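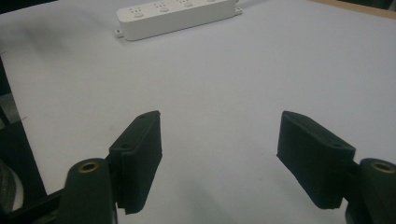
Dravent hand-held grippers: a fortnight of doing chores like a robot

September
By the Nokton reviews desk
34 comments | 154 shares

Every year somebody promises me a machine that will do the ironing, and every year I iron. So when Dravent lent us a pair of its hand-held grippers for a fortnight, I took the job with a fairly low heart. The idea is that you hold one in each hand and do ordinary jobs with the jaws instead of your fingers. The recordings are then used to teach a robot with the same jaws to do likewise. You are, in effect, training your replacement, and you are doing it slowly.

I drew up 7 jobs, most of them household and a couple pinched from the packing bench at Guronwood, who let us loose there on a quiet afternoon. Folding tea towels went well. Putting spoons in a drawer went well once I stopped minding which way up they were. Taping a box was a disgrace.

The one I keep thinking about is plugging something into a power strip. A child can do it, though you'd rather they didn't. With the grippers you have to get hold of the plug squarely, line it up over holes you can't quite see past your own jaws, and then push hard enough without shoving the strip across the table. It took me six goes before I got one in, and I have owned a house for years.

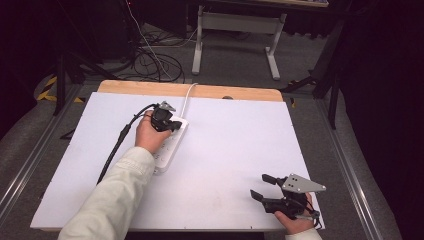
What they are like to use

The handles are comfortable, and the squeeze is light enough that my hands outlasted my patience. The jaws open wide, wider than I needed for anything except the jam jar. Grip is good on flat-sided things and poor on anything round and shiny.

My main grumble is the cable. It follows you about and drags over whatever you have just tidied, and after an hour I was moving like a man walking two small dogs. The Vlachou pair we tried in spring had the same trouble and felt heavier in the wrist, so Dravent wins that one.

You also lose all feeling in the work. With fingers you know a plug is going in crooked well before you see it. With these you find out when it stops.
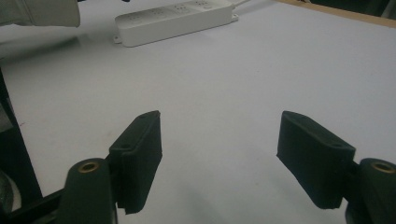 And a robot is worse off again, with no years of cursing behind sofas to draw on. Dravent says its software gets better with every recording you feed it. I believe that, but I made a lot of recordings and what it showed me at the end was a robot arm putting spoons in a drawer. It was decent at it. The plug it approached nicely and then missed.

So, can machines do the chores yet? Mine could manage the cutlery, given a tidy table and the whole evening. As a tool for people who build such things, the grippers are sturdy and easy to learn, and I would buy them over the Vlachou. If you simply want the washing-up done, keep your money for now. The ironing is still in the basket.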